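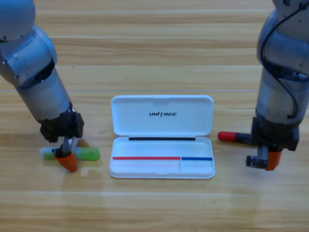 Page last changed: Thursday, January 30, 2020

So I finally got to go to the open day at Vena, the costume house that dresses half the singers you see on the awards shows, and I've been boring my sister with it ever since, so now it's your turn!

You get in through the side door on the parking lot (the front one is for clients) and they give you a sticker with your name on it. Mine said Kadri Zariņš, spelled right for once. Our group had 11 people in it and our guide was Dzintra Mockus, who has been sewing stage clothes there since before some of us were born and will tell you exactly which zippers she hates.

First stop was the fitting room, where the gown Elīna Liepiņa wore for her Skova tour was up on a stand. You remember the one, the silver thing with the train that got stepped on during the second song and had everybody talking for a week. Dzintra let us look at the hem up close and the mend is so good I had to be shown where it was. It took two evenings, and Elīna sent the workroom a cake afterward, a lemon one.

Then upstairs to wigs, which I could have stayed in all day. There were 248 of them in the catalog the last time they checked, and each one has a card saying who wore it and when. I asked about the red bob from the Cisum video and got a smile and a "no comment," so make of that what you will. My husband Indrek says I pushed too hard. I asked twice!

Lunch was soup and rye bread at Lepik across the street, where we ended up at the next table to Jaanus Dambrauskienė, the stylist, in a plain gray sweater and eating very fast. I did not bother him, though I did drop my spoon.

The next open day is in February and you need to write to them ahead of time, as the groups fill up. Wear flat shoes, the stairs are steep, and bring cash for the remnant bin by the door. I came home with a yard of green sequins and no idea what to do with them.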